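Textile Basics, Unit 4: Plain Weave, Canvas and How Cloth Carries a Load
Course handout, prepared by Guangming Mao
Flendcombe Evening Program

Welcome back! Last unit was all fiber and yarn. Now we get to cloth, which is my favorite part of the whole course, and we begin with the simplest cloth there is. Bring your magnifier and the swatch card from Unit 3. We'll use both in the first hour.

A canvas tote in the first photo, a small plastic bottle standing inside it; an amber-orange bottle at the table in the second.

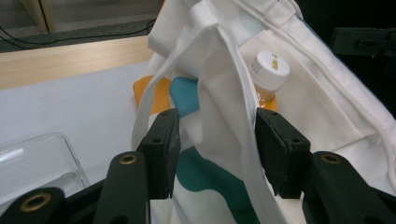
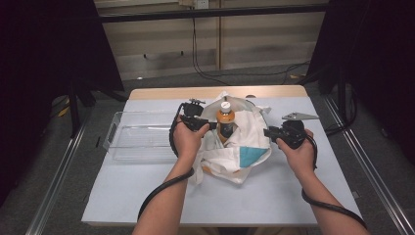 Why does a canvas bag stretch when you pull it corner to corner, if it hardly gives when you pull it straight down?

Pulling straight down puts the load on yarns that already run in that direction, so they take it up almost at once. Pulling corner to corner runs across the weave at a slant. The yarns don't get much longer, but the little squares between them lean over into diamonds, and the cloth grows in one direction while it shrinks in the other. We call that slanted direction the bias.

1. Warp and weft

Every woven cloth has two sets of yarns. The warp is stretched on the loom before any weaving starts. The weft goes back and forth across it. In plain weave each weft yarn passes over one warp, under the next, over the next, and so on to the edge, and the following row does the opposite. You made this with paper strips in grade school, and the paper version is still a very good model. Keep it in your head!

Warp yarns have a hard life. They are held tight and rubbed every time the loom opens and closes, so mills usually spin them stronger, with more twist. Take out one yarn from each direction of swatch A and untwist them between your fingers. The difference is small but you can feel it, and I still get a kick out of it after years of doing this.

2. Crimp

Look at the yarn you pulled out. It isn't straight. The waviness left by going over and under is called crimp, and it explains a lot of what cloth does in the first moments of being pulled. The waves flatten out first (easy, very little force) and only then does the fiber itself start to work. A cloth with a lot of crimp in one direction will give more that way.

Crimp trades back and forth. Flatten it in the warp and the weft has to bend more to get around. Try this on the loose swatch from the Garkero set – pull it lengthwise and watch the width.

3. Thread count and weight

Count the yarns in one inch each way, using the magnifier and a pin to keep your place. Suppose swatch B has 60 in the warp and 60 in the weft. Then one square inch has 3,600 crossings. Each crossing is a spot where two yarns press on each other, and friction at those spots is what keeps the cloth together.

A higher count doesn't always mean a heavier cloth. Fine yarns packed close can weigh less than fat yarns set farther apart. Canvas tends to use thick yarns, sometimes two or more twisted together, and a close weave. That gives it body. It also makes it a pain to sew where several layers meet, so go slowly over the seams or turn the wheel by hand.

4. Seams and handles

When a bag gives out, look at the joins before you blame the cloth. A handle brings the whole load down to two small patches of stitching. Spread those stitches over a bigger area and each one has less to do. The usual answer is a box with an X inside it, sewn through the handle and the bag together.

Stitch length matters too. Very short stitches punch so many holes that they can weaken the cloth along the line, like the tear line on a stamp. Very long ones leave too few to share the work. Sew three samples at different lengths on scrap before you pick one.

5. Lab work

Cut three strips from swatch B: one along the warp, one along the weft, one on the bias. Mark a line 100 millimeters long on each. Hang the same weight from all three, wait 7 minutes, and measure the line again. Write down the new length and the width at the middle. Most people forget the width, and it's the best part of the bias strip!

Then ravel one edge of each strip and sketch what comes loose. Rough sketches are fine.

For next time: read the Xue chapter on twill, up to the section on denim. Come with one piece of clothing that has diagonal lines in the weave, and be ready to tell us which way they run.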